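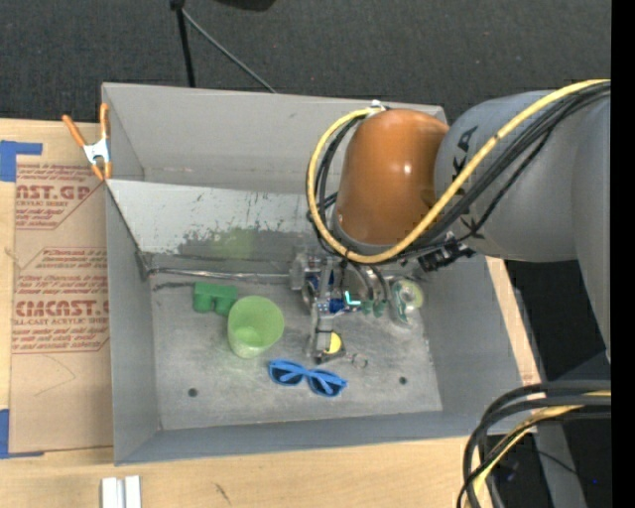
Figure 2. Robot arm and gripper over the grey bin, with the mixed objects lying on the bin floor.

Vatport Papers > Handling > Good practice

Search papers Go

4.2 House rules for bin work

I'll admit I came to the rules late. Orestis Vlachopoulos and I wrote the first set in June on one side of paper, and most of it was about people (who may reach in, who has the stop button). Very little covered the bin itself, and that's where our trouble came from!

So we now have 17 rules, and five of them deal with what goes in before a run. My favourite is the mixing rule: every load must have something see-through and something small. The cup and the sunglasses in Figure 2 are the sort of thing I mean – a load of plain blocks tells you next to nothing about how a gripper will cope. Cables get a rule too. They're tied to the arm, checked by hand with the power off, and checked again after any change of gripper.

Iraklis Kourkoulas wanted worn bins thrown out. I argued for keeping them, scratches and all, so long as the wear is written in the log, and we've stuck with that for all 3,621 picks in the Wuvetex set. He still grumbles about it. Clamps stay on the rim during a run and get their own line on the start sheet.

Contact | © Vatport Papers | Back to top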